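Packing a School Backpack for the Day

Families at Cheetham Learning Center are asked to pack each bag the evening before class. A full backpack should weigh no more than 8 pounds.

Lay the bag flat on a table and open every compartment. Remove old papers and shake out the lining.
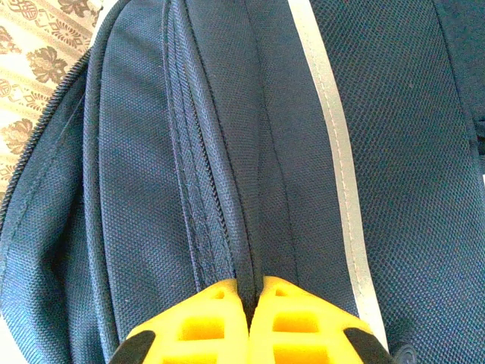
Zippers should be checked before anything goes inside. Run a finger along both sides and look for loose threads. On a navy bag, where dark teeth sit between lines of stitching, a small tear is easy to miss, so work under a good lamp. Fabric caught near the teeth should be eased away by hand - never force the pull.

Next, sort the items to be carried. Place the heaviest books against the back panel and thinner notebooks in front of them. Cards and passes belong in the small pocket. 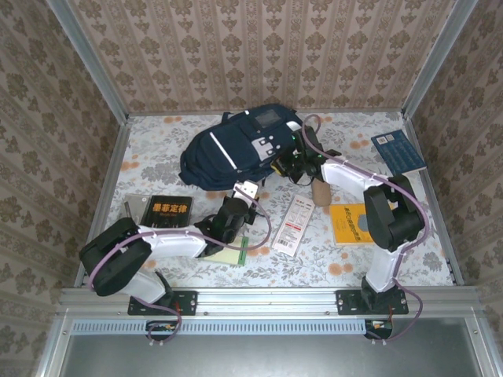

Limit the load to four books. Any others may stay in the Galtusow Room, where shelves are open to students from September on. Close the main compartment, fasten the buckles, and adjust both straps to the same length.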